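The Bottle Problem

Mogens Brøndum has lost patience with bottles. He used to like them. Then he agreed to spend June at Candness, a small test shop that rents its benches by the week, finding out which of two grippers deserved to be bought, and bottles became most of his life.

The contenders are the Conura, a stiff parallel gripper with a price to match its manners, and the Ganero, a two-fingered affair with softer tips and a cheerful disregard for precision. Both bolt onto the same arm. Both run off the same controller, a Riis unit that Brøndum describes as "dependable, in the way my uncle was dependable." He didn't elaborate.

The test sounds like something you'd give a toddler. Open drawer, bottle inside, take the bottle out. The arm has to come in low, keep its elbow off the cabinet and close on ridged plastic that gives way when squeezed. Each gripper gets 1000 tries, and a dropped bottle counts as a failure even if it lands on its feet.
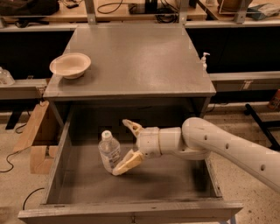 Close quarters: one fingertip meets the bottle near its base, inside the open drawer.

Sille Lauritsen keeps the log, and she has no favorite, or says so. In her first 72 runs the Conura dropped 5 bottles and crushed one so thoroughly that the cap shot under a bench. The Ganero dropped more but crushed none. It tends to nudge the bottle first, like a man looking for his glasses in the dark, and then grab whatever it has found.

"The spec sheet says it centers the object," Lauritsen says. "It centers the object on wherever the object already was."

Brøndum's real complaint is with the camera. Clear plastic hardly shows up in the depth data, so the arm is often reaching for a label with nothing above or below it. He has tried three mounting angles and a different lens. He has also tried shouting.

At last count the log stood at 3232 lines, warm-ups and false starts included. Brøndum is leaning toward the Ganero, mostly on price. Lauritsen wants to run the whole thing again with coffee cups.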